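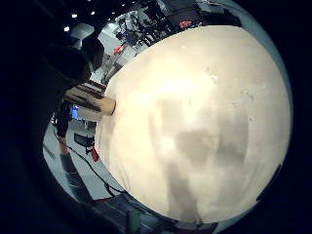 the ball, up close. marks are near the top right

How do I get gray smudges off a big cream ball without wrecking it?
Posted in Cleaning & Stains by Chelsea Stockdale

Quick one, hopefully. Got a big round exercise ball, cream colored, I sit on it at my desk when my back acts up. Used to look nice. Now it's got these blotchy gray patches, mostly the lower half and the middle, plus a few little whitish flecks that look chipped. The flecks worry me more than the dirt tbh.

Tried so far: damp paper towel (nothing), dish soap and a sponge (maybe a little better? can't tell, the light in that room is bad). Did not try bleach, my sister said bleach, I said no.

No label left on it so I can't look up the care instructions. Pretty sure it's plain PVC like most of them. Bought it secondhand from a gym that was closing, paid 15 dollars.

So 1) what takes gray scuffs off and 2) are the flecks a reason to stop sitting on it? I weigh a normal amount, it's just me using it, no kids bouncing. Need it for Wednesday if possible, my other chair is going to my brother.

Renato Cabanatuan
Replied in the evening

Had a light one for years, they all go gray. Mostly it's floor dirt and whatever comes off your jeans. Dark denim is the worst.

What works for me. Warm water, squirt of dish soap, plus a spoon of baking soda made into a paste. Soft cloth. Small circles, don't lean on it. Leave the paste on the bad patches 5 minutes, then wipe, then wipe again with clean water or it dries chalky. Do the whole ball not just the spots or you get a clean patch that looks worse than the dirt did. Ask me how I know.

If it's a scuff from a shoe or a chair leg, melamine sponge, very very light. Those things are sandpaper basically. Try it down by the plug first. It takes the shine off and you wont get that back.

No acetone, no nail polish remover, no paint thinner. Bleach no, you were right. Rubbing alcohol I'd only use for pen marks, quick dab and rinse.

Denim dye that's been there all winter may not come out at all. Then you buy a cover.

Dry it before you sit. I skipped that once and went straight on the floor.

Dindo Malabanan
Replied

just get a new one, they're cheap. Or throw a towel over it

Precious Navarro
Replied, edited once

Renato covered the cleaning so just the flecks. Please don't skip this part.

Can't judge it from a photo. Clean it first, then run a fingernail over each one. If it's smooth and level it's probably surface stuff, paint or dried something, and it might wipe off. If your nail catches, or there's a nick or a little groove, stop using it. Vinyl under pressure doesn't care that the nick is small. The cheap ones can go all at once and you land on your tailbone.

Also let some air out and look again, then pump it up and look again. A nick opens when the ball is tight. White stretch lines that get longer when you pump = done.

Don't patch it. Patch kits are fine for pool toys, not for something holding up your whole body.

The 500 lb number they print on some of these is for a ball in good shape anyway, and you've got no label, and it's from a gym, so who knows how old. I'd say if even one of them catches, borrow a chair for Wednesday.

Chelsea Stockdale
Follow-up

ok did the paste, the lower part is a lot lighter, still one stubborn patch in the middle. Nail test: two smooth, one I think catches?? Letting the air out tonite and will look again. Keeping the chair til I know, brother can wait.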